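Selling My Mother's Jewelry, and Other Ways to Waste a Saturday

Posted in November

My mother moved into a smaller apartment this fall and gave me, in this order, a fondue set, a lamp I had asked her not to give me, and a cookie tin full of jewelry. "Sell whatever you don't want," she said, as if there were a line of people outside my door waiting to bid on clip-on earrings.

I like to think of myself as a person who can sell things. I once sold a treadmill to a man who lived on the fourth floor with no elevator, and he thanked me. So I cleared a Saturday, made coffee, and signed up for Trolero, which my cousin swears by. My cousin also swears by a chiropractor who fixed her dog.

Trolero wants to know a lot about you. It wants a selling name, a short biography, and your "seller story." My seller story is that my mother downsized. I typed that and was told it needed to be longer. I added that she downsized in the fall. It accepted this.

Then came the pricing tool. You put in what you have and it tells you what similar items have gone for. I entered "bracelet, beads" and got 1127 results, starting at two dollars and ending at a sum I would want to discuss with a lawyer. There was no middle. Somewhere between the two dollars and the lawyer was my mother's tin, and I spent most of the morning trying to work out where.
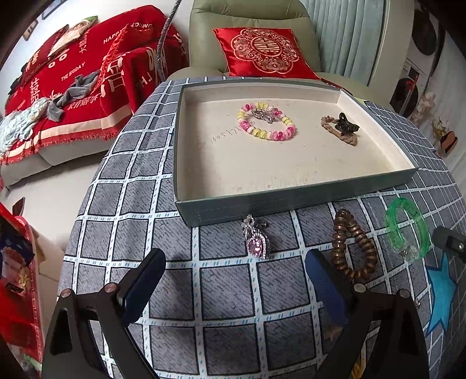
Pink and yellow beads, one charm. Make me an offer.

By noon I had written four listings and hated all of them. The trouble with describing jewelry is that every word has already been used up by somebody trying to sell worse jewelry. "Vintage" means old. "Statement" means large. "Delicate" means the clasp is going. I tried plain language for a while ("necklace, goes around neck") and the site marked it as low quality, with a little orange flag.

So I called the professionals. There is a shop downtown called Ramanauskas that buys estate pieces, and the woman on the phone was very kind until I used the word "tin." After that she asked if any of it was gold. I said some of it was gold colored. She said they were closing early.

The brooch did get a bite. A buyer in Urkholm, wherever that may be, wrote to ask whether it came from the house of Sornuno, and if so whether I had the papers. I did not have the papers. I had a cookie tin. I wrote back that my mother believed she bought it at an airport, and I never heard from Urkholm again.

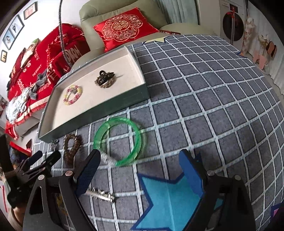 Leopold Schwaiger
Writer, editor and sole complaints department of this blog

Around three I called my mother to ask what she had paid for things, which was a mistake. She doesn't remember prices. She remembers who was there. The amber-looking beads were from the trip when my father locked the keys in the rental car and then blamed the car. The ring with the missing stone was a present from her sister, and the stone went missing at the same sister's second wedding, and there are theories about that. The long chain she wore to my high school graduation, where apparently I shook the wrong man's hand.

We were on the phone for an hour and a half. She wanted to know what I was asking for the chain. I said 40 dollars. She said that was insulting. I asked what would be less insulting and she said 1000, and that she wouldn't sell it at that price either.

Final count for the day: one pair of earrings, sold, to my cousin. She talked me down. The chain is back in the tin, and the tin is on top of the fridge next to the fondue set. The lamp is still available if anyone has a large car.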